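Desk height, revisited
18 Nov 2021

I wrote in September that the new desk was too high for typing. I have since measured it properly and changed two things.

The top sits 40 mm above my elbow when I am seated with both feet flat. Raising the chair fixes the arms and leaves the feet dangling, so a footrest was needed. The Tudstead one is sold as adjustable, but the lowest setting is still too steep for me and the rubber pads leave marks on the floor. I sent it back and made a plain box from offcuts, 300 mm deep, with a slope of 8 degrees. Nevzat Dönmez cut the side pieces on his table saw, as mine will not hold an angle.

The second change was the keyboard. The old one was thick at the front edge and bent my wrists upwards. Its replacement is thinner, and I type with the rear feet folded in. Wrist ache in the evening has gone. Shoulder ache is less, though I would like another month before saying more.

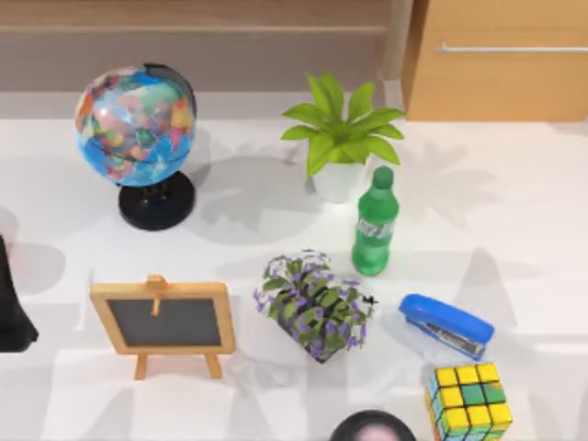 Depth matters as much as height. With the screen pushed back to the wall I can rest both forearms on the surface, which takes the load off the neck. Anything I don't use daily now goes to the far side, out of reach of my elbows.

Still to do: sand the box, find a quieter mat to go under it, and check the screen height again with the chair in its new position. Florencia Olivares has asked for the drawings. I will post them once I have corrected the length of the back panel, currently wrong.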